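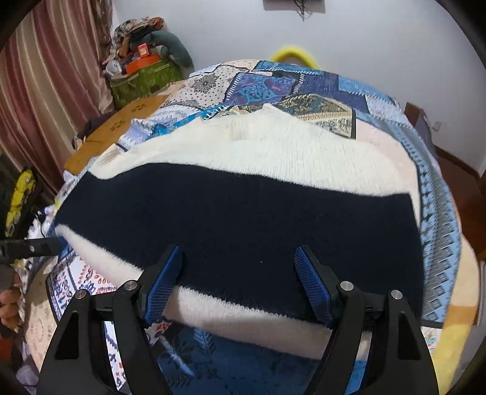 A hand-held gripper closing on a folded long-pile blanket on a bed.

Household chore automation

Household chore automation is the use of machines to carry out routine domestic work, such as cleaning, laundry, dishwashing, bed making and tidying. The term covers single-purpose appliances as well as general-purpose robots, though in recent writing it most often refers to the second group. As of Nov 9, 2021, floor cleaning and lawn mowing were the only domestic tasks for which self-moving machines were in wide use. Tasks that call for picking up, folding or sorting mixed objects remained largely a matter of research.

Scope and terms

Writers on the subject commonly separate fixed automation from mobile manipulation. A washing machine is an example of fixed automation: a person brings the work to the machine, and the machine repeats a set cycle. In mobile manipulation, the machine goes to the work and must find, grasp and move objects whose position it does not know beforehand. Making a bed, clearing a table and putting away clothes all belong to the second kind.

A similar line is drawn on the shop floor. Welding, painting and pallet stacking have been done by robot arms for decades, but packing mixed goods, feeding cloth into a sewing machine and routing cables are still done by hand in many plants.

Soft goods

Cloth is widely regarded as one of the harder materials for a robot to handle. A rigid object such as a cup keeps its shape when lifted, and its position can be given by a few numbers. A blanket has no fixed shape. It sags, bunches and folds over itself, and part of it is nearly always hidden from view. Long-pile fabrics add a further difficulty, in that the fibers blur the edge of a fold and make it hard to tell one layer from two.

Bedding also tends to lie on other bedding. A machine asked to lift a blanket from a patchwork quilt must separate the two by sight or touch, and a quilt of many prints contains a large number of seams and borders that may be mistaken for the edge of the item above it. Plain sheets on a bare mattress, a common laboratory setting, do not present this problem.

Grippers used for such work usually have two fingers with soft or textured pads. Pads with a raised surface hold fabric with less force than smooth metal, but they may also catch more layers than intended. Suction cups, common in warehouses, perform poorly on loose or porous cloth.

Methods

Early systems relied on written rules: find a corner, grasp it, lift, find the next corner. These worked on towels of known size but were slow and failed often on other items. Later systems learn from human demonstrations. A person may steer the robot from a distance, guide its arm by hand, or perform the task with a hand-held gripper similar to the one a robot would carry. The last method needs no robot at the time of recording and can be used in ordinary homes, where rooms are furnished and lived in.

Trials

The Wukville Domestic Trial, begun in July 2019, tested one wheeled robot with two arms in 39 homes. The machine attempted 4 tasks: loading a dishwasher, picking up toys, folding towels and straightening bedding. Of 1116 attempts, toy pickup was completed most often and bedding least often. Reports from the trial named partial grasps as the main cause of failure with blankets — the gripper took hold of one layer and left the rest behind.

A smaller study at Clernerville compared the Ndlovu gripper with the Pivow gripper on throws, quilts and bath mats. The Ndlovu gripper, which has wider pads, dropped fewer items. The Pivow gripper was better at picking up a single layer. The authors did not recommend either for unattended use in the home.

Limits and outlook

Speed remains a barrier. A person straightens a bed in a minute or two, while the Wukville machine was allowed up to 39 minutes before an attempt was stopped. Cost, safety around children and pets, and the need to work in narrow spaces between furniture are also cited.

Opinion is divided on what form useful machines will take. One view holds that general-purpose robots will improve as more demonstrations are gathered. Another favors changing the task instead, through bedding with marked corners or storage built for machine access. Commercial laundries have already moved in the second direction, with feeding clamps that require a worker to present the corners of each sheet.

See also

Cloth manipulation
Learning from demonstration
Robotic vacuum cleaner
Service robot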